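Take 400

Valdemar Skov had the headset on and his lunch going cold. Eighteen good ones wanted before the shift ended. He had 2.

"Again," said Majdi Rizk from the laptop.

"It pinched."

"It pinched fine. Keep it, tag it, again."

So, again. Elbow up, wrist over, fingers down slow. Whatever his hand did the other hand did, a breath late. Sosteo paid by the accepted take and Majdi was the one who accepted. Sachet out of the box, over to the tray, let go. Then the next one. The green packets stuck to each other like they had an agreement.

By three in the afternoon he'd stopped thinking about his thumb. That was when it went well, when he wasnt thinking. Majdi said the model could tell. Majdi said a lot of things.

"You're hesitating at the rim."

"I'm not."

"Play it back."

They played it back. He was. A little hitch, the same hitch he had reaching into his mother's cookie tin, one ear out for the stairs. Over 400 takes in the August folder and the hitch was in every one.

"Do we cut them?" Valdemar asked.

"Cut them, what do we train on?"

Nothing, was what. Kumard wanted the set by six. So the hitch went in. Somewhere, next year, in a kitchen he would never see, a hand would go for the tea and stop, listening for a woman in Odense who'd been dead four years.

He didn't say that. He flexed his fingers, rolled his shoulder till it popped.

"Move the grapes this time?"

"Leave the grapes. Leave the capybara. Just the tea."

"Ready?"

"Recroding. Go."

He reached for the box. Stopped. Listened. Then he went in.

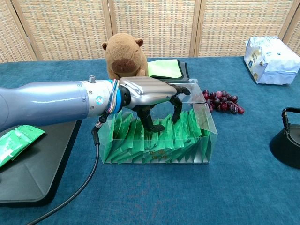

Take 448

"Last one," said Majdi, and neither of them belived it.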